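Plellska: colour words in small notices

Last updated: 03/07/2018

What is it

Plellska is a collection of colour words as people write them in small notices: things for sale, things lost, things found, things to give away. The notices are in English and were copied from the boards and the free paper in Skotcombe. Each row has the colour phrase, the thing it belongs to, the kind of notice and some notes by me.

I started it when I was learning English and could not understand what is "oatmeal" for a sofa. The dictionary told me it is a food. Later I found that such words have their own habits, and that the books for learners speak very little of them. They teach red, green, yellow, and perhaps turquoise near the end.

The collection has 2,000 rows. It is meant for teachers, for learners, and for anybody who works with short everyday texts. It is too small to say anything serious about the English language in general, so please do not use it in that way.

Files

notices.csv is the main table, with one row for each colour phrase.
tags.txt has the list of tags with a short definition for each.
spellings.txt has pairs of spellings which I treat as the same word, for example grey and gray.
changes.txt has what was changed and in which version.

All 4 files are plain text in UTF-8. The table uses commas, and a field is put in double quotes when it has a comma inside. If your spreadsheet program shows strange signs in place of the pound sign, choose UTF-8 by hand when you open the file.

The columns

id: a number. The numbers do not follow one another without holes, as some rows were taken out later and I did not want to number everything again.
phrase: the colour phrase exactly as written, including mistakes.
phrase_clean: the same phrase with the usual British spelling and small letters.
head: the most general colour word that fits, for example "blue" for "dark navy blue".
thing: what the colour belongs to, in one or two words.
kind: sale, lost, found or free.
tags: one or more tags, divided by a semicolon.
sure: yes or no. It says if I was certain of the head. Where it says no, please look at the notes first.
notes: free text. Many are empty.

Where a notice gives two colours for one thing ("black and tan dog"), there are two rows and both have the tag PAIR. Where it gives one colour for two things, there is one row for each thing.

Tags

There are 17 tags. The definitions are in tags.txt, but these need more words than I could put there.

SHADE is for words like light, dark, pale, deep and bright. Only words standing directly with the colour are counted as shade. "Bright yellow jacket" has the tag, but "jacket, yellow, very bright" has VAGUE in its place. I know that this is not perfect.

FOOD is for oatmeal, mustard, cream, plum, chocolate and their family. Cream gave me the most trouble. For many people it is now simply a colour and they do not think of milk at all, but I kept the tag so that the group stays whole.

MATERIAL is for a colour word that may be also a material. "Oak table" can mean that the table is made of oak, or that it has the colour of oak, and the notice often does not help. All such rows have sure = no.

ISH is for greenish, bluey, sort of purple, and similar. It is more common in lost and found notices. A person who sells a coat seems to like a firm word, and a person who found a glove in the dark is more careful.

FADE is for old colours: "was red", "used to be white", "sun-bleached blue". I like these very much.

How a phrase gets its head

The rule is to take the most general word that the writer would probably accept. Navy goes to blue, maroon goes to red, charcoal goes to grey. Tan goes to brown, though two friends who read the list wanted yellow for it. Beige has its own head. I tried to give it to brown and then to white, and both were wrong.

If the phrase holds two general words, as in "grey-brown", the second word is the head and the first goes to the notes. It follows the way English usually builds such words, where the last part is the main one. With "blue-green" the same rule is used, even if the writer may see both colours as equal. 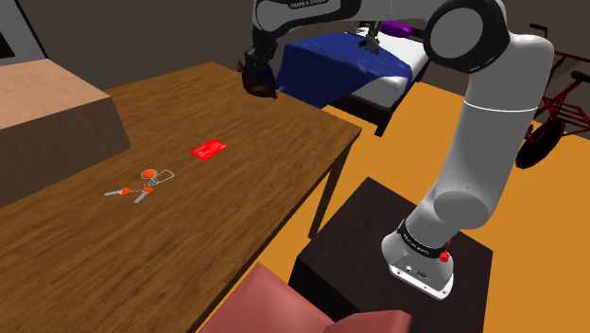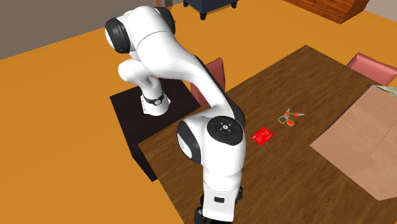
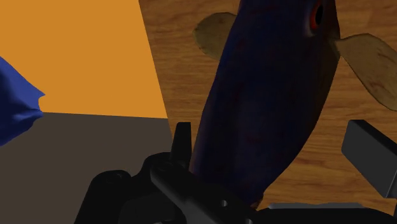
Dark colours are the weakest part of the table. When a phrase says "dark blue", "navy" or "nearly black", the writers may be speaking of the same colour, and the row cannot tell you. I have followed the words only and never tried to guess the thing behind them. Take the big fish in the last picture: its body is a deep navy, close to black in the shaded parts, with a little lighter blue along one side, and one person would write "navy" for it and another "blackish blue". In Plellska the first gets the head blue and no tag for shade. The second gets the head blue with ISH, and "blackish" goes to the notes. There are also faint dark red marks on its skin, which a seller would most likely leave out and a person looking for a lost thing would put first. For such secondary colours use the tag MARKS, and do not use PAIR, which is for two colours of equal weight.

Pink and purple have a similar problem but with fewer rows. Lilac, mauve and lavender all go to purple. Salmon goes to pink and has FOOD. Rose goes to pink and has PLANT. Coral goes to pink or orange following the phrase, and where the phrase gives no help it is orange with sure = no.

What was left out

Names, telephone numbers and addresses were never typed in. If a notice could point to a person even without these, I did not take it.

Colours of hair, eyes and skin of people are left out. Colours of animals are in.

Shop notices are left out, except when a shop gives something away. The paint names from Zuveck, which some people use for furniture they have painted themselves, are in the table and have the tag PAINT. They have no head when the name says nothing of the colour ("Sunday Morning" for a chest of drawers).

Checking

The first pass was by hand. For phrase_clean I used Shemweta, a small spelling tool that runs from the command line, and then read all the changes again. It wanted to make "taupe" into "tape" and "ecru" into "accrue", and there may be one or two of these which I did not catch. If you see tape as the colour of a curtain, please write to me.

Known problems

Gold and silver are sometimes a colour and sometimes a metal, and for jewellery it is nearly always the metal. In version 2 I put MATERIAL on all jewellery rows, but rings in found notices are still mixed.

"Multi" and "multicoloured" have the head "many", which is not a colour. If your program expects a real colour word there, filter it before.

The word "natural" appears for wood, wool, baskets and once for a lampshade. The head is empty for all of them.

Lost notices are mostly for cats, so the words ginger, tabby and tortoiseshell are much stronger here than in normal life. Tabby is a pattern more than a colour, and has the tag PATTERN.

Use and sharing

You may copy, change and share the files, also for paid teaching. Please keep this readme with them. If you correct rows, I will be glad to receive the corrections as a simple list with id, old value and new value. Whole changed tables are difficult for me to compare.

The next version is planned for October. It will have more found notices, and I hope a better rule for tan.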